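4.2 Comparison of the two finger sets

We compared the Bremus fingers with our earlier Urdale fingers on the same two arms. Both sets were driven by the Tu controller, with the same opening width and the same speed limit. Each finger set was given 40 tasks with kitchen objects, and the full log contains 1,044 grasp attempts. Typical arm positions are given in Figure 3.
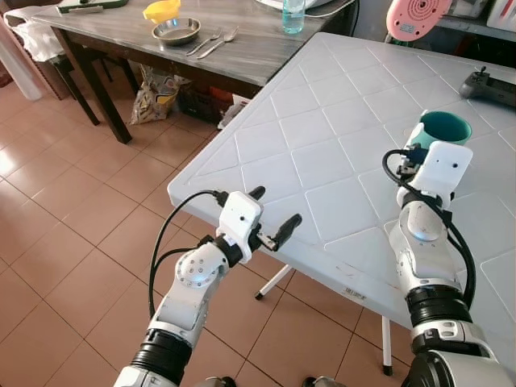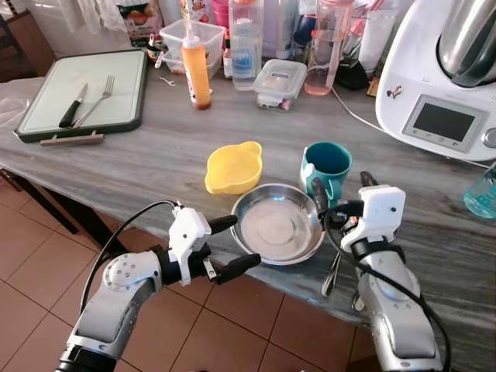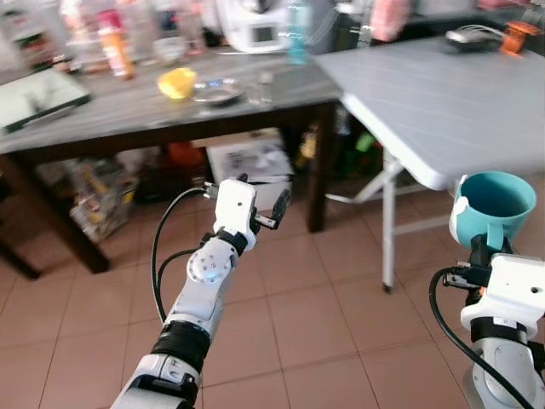

Figure 3. Two-arm setup with black gripper fingers and a teal mug among the objects.

Reading time: 4 min (700 words)

The mug was the most useful object for our comparison. It can be taken by the rim or by the handle, and these two grasps load the fingers in a different way. For handle grasps, the Bremus fingers reached a success rate of 98 percent. For shallow dishes the result was less clear, and we do not claim a difference there. The cable of the gripper also limited the wrist rotation in several trials. We repeated these trials with the Greltska wrist settings, and they are reported separately in Section 4.3.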